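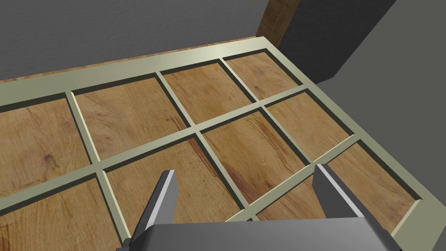
Page 8

Valtstead Help > Grippers and arms > Simulation

Wide or narrow fingers for a divided tray?

I'm comparing two parallel grippers in simulation, the Dedo and the Celer, on a wooden tray with pale green dividers. With the fingers wide open I worry about the tips landing on a divider on the way down. Same arm and controller for both. Is it worth trying narrower fingers, or should I just open them less?

dovetail_r
Open them less first. Set the opening per part – full width is only needed for your largest one. I ran 2,164 picks like that with the Dedo and kept the standard fingers. Check the finger thickness as well as the gap, as both have to fit inside the compartment.

mk2887
celer is better imo

pinion
Depends on your smallest compartment. Turn the wrist so the fingers close along its longer side, then compare again. I'd do about 2,000 runs of each before buying anything.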